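# Clothing swap moves to the old Drorkard building in December

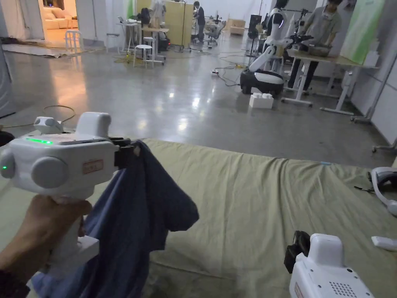

*A blue piece of clothing held over the green cover at Drorkard.*

The winter clothing swap is back, and after a good many years of squeezing everybody into the Ovberg library basement, it finally has a bigger home! The whole thing moves to the ground floor of the Drorkard building on Jirketti Street for December, with plenty of open floor and lots of light (if you ever tried to check a sweater for moth holes down in that basement, you will know why people are pleased).

Last winter the swap took in 3218 pieces of clothing, and 2572 of them went home with someone new before the doors closed. The rest were bundled up and passed along to the Ryu thrift store, where the coats in particular didn't stay on the rack for long.

Shirts, pants, sweaters, coats and children's things are all welcome this time. Please wash them first, do up the buttons and zippers, and have a quick feel through the pockets before you set out. A missing button is fine, and so is a small mend. Folding is nice but not required, and there will be room to sort and fold once you get here, so don't stay up late over it. Shoes and bedding will have to wait until the spring swap.

Each household may bring up to 26 pieces and can take home as many as it likes, whether or not it brought anything along. Drop-off begins at 9 in the morning, and the swap itself opens at 11 and runs until 5. Coffee and cinnamon rolls will be set out near the side entrance, and anyone with a spare hour at closing time is warmly invited to stay and help fold what's left. Parking is behind the building, off the alley, and the front steps have a ramp on the left.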